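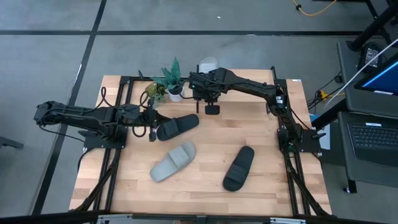
Dark gray slide on the butcher-block tabletop.

24 Mar 2026 - foam shrinkage, continued

Read the Korletey data sheet again. It says their sandal foam shrinks "up to 5 percent" after a day in a hot car. No car, no temperature, no humidity, and no word on whether length or volume was measured. I don't believe a number like that until I know where the ruler went.

Fuseini ran the Bratska foam in the oven last week and got 8 mm off the heel-to-toe length after one night. Fine, but the oven thermometer has read high since we moved it, and he marked the ends with a felt pen that spreads. I'd call it "shrank" and leave the digits out of the report. He disagrees. Noted.

Štěpánka Vlček wants us to take Disent's claim that pre-baking the blanks solves the problem. Maybe. Their write-up has 133 pairs in it and no untreated ones for comparison, so all it tells me is that pre-baked pairs exist. Asked her to get the raw lengths. She thinks they will send a brochure.
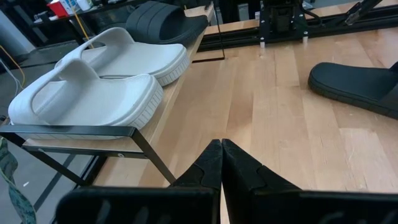 What bothers me more is recovery. Two of the Skirstead blanks came out of the oven short, then measured longer the next morning. Either the foam relaxes as it cools or one of us can't read calipers before coffee. If it relaxes, every figure we have depends on when the person got around to measuring, and we never wrote that down.

Changes for the next run:
Scribe lines in place of pen.
Measure on removal, again after an hour, again next morning. Write the time each time.
Untreated blanks in every batch, same tray.
Second thermometer next to the first.

Skirstead quoted on 200 more blanks for April. Not signing until the repeat is done. I still half expect the whole effect to be smaller than our error - Fuseini has bet me lunch on it.

Calipers are due back from calibration. Chase.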